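Recording shirt-folding examples with two handheld grippers

Set up Drulunine on the recording computer and pair both grippers before you touch the cloth. Lay one shirt on a plain sheet. Start each take with both jaws open and clear of the fabric.

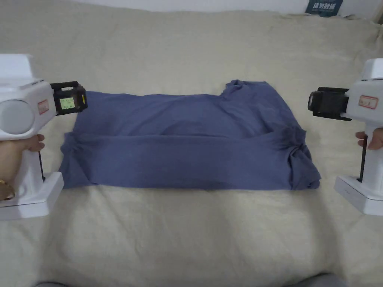
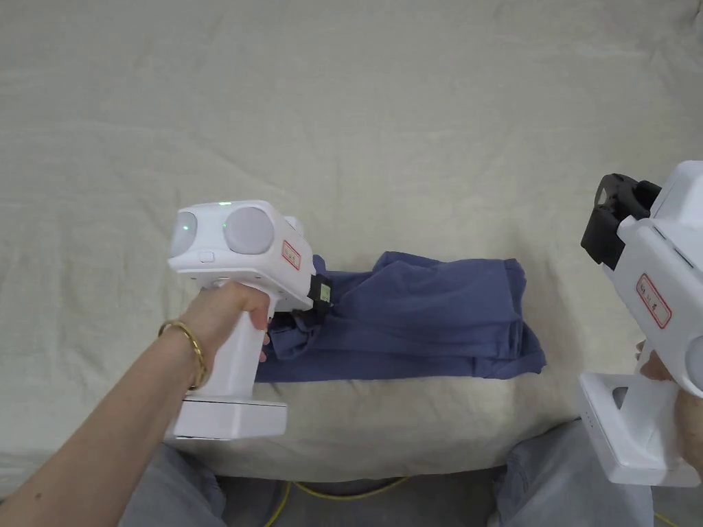
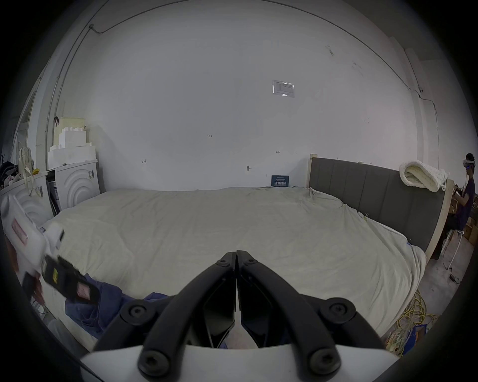

Keep a take short, some 9 seconds if you can. Pinch a corner, move it, let go, then back off. If you drop the cloth, finish the fold anyway and mark the take as a slip — Rendgate filters those out later.

Shake the shirt out between takes so the starting shape changes. We stopped at 71 takes for the first batch, then copied the folder to Akanda and checked that left and right files matched.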